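Search this site
Search

Let the library keep its late evenings

21/03/2018

Lalthorpe library is open until eight on two evenings a week, and the council wants to stop that from April. The report says only 156 people came in after six during the month they measured. I think the report asks the wrong thing, and I would like councillors to look again before they vote.

An evening visit is usually a long one. People come straight from work to fill in forms, print a payslip or sit somewhere warm with a book. Counting heads at the door treats a man who returns a DVD and a woman who studies for two hours as the same.
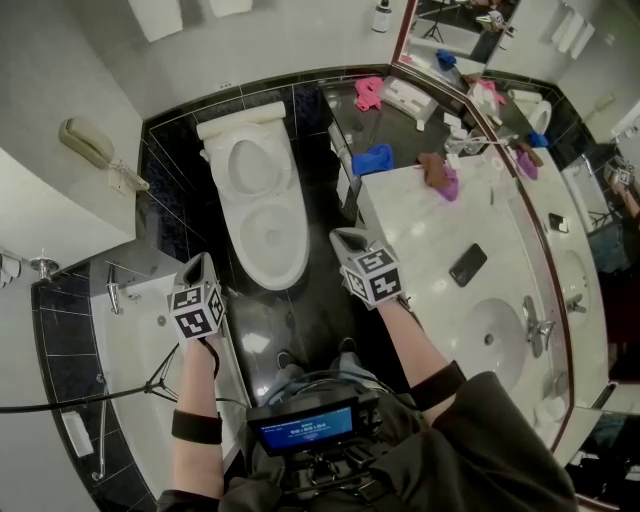 The report also leaves out the groups. The Talville reading circle meets upstairs after work, and so does the English conversation class run by Tin-yau Yau, which has a waiting list. Neither can move to a morning. Most of their members have jobs, and several have told me they would simply stop coming.

Supporters of the cut point to the self-service lockers, where a reserved book can be picked up at any hour. I use them and they are fine. But a locker can't help you find a book you don't know the name of, and it has no chairs.

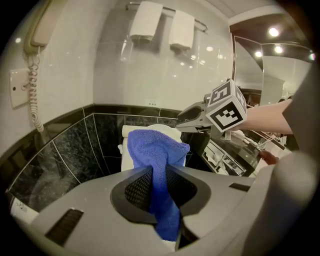 Would the cut save much money? The council's own figure is £653 a month, mostly wages and heating. That is a real sum, and I don't pretend otherwise, but it is small beside what was spent on the new signs outside the building.

There is a middle way. Keep one late evening, put both groups on it, and advertise it properly — the present hours are on a sheet of paper inside the door, where you can only read them once you have got in. Try that for six months and then measure again, this time asking people what they came for.

The consultation closes at the end of the month. Paper forms are at the front desk.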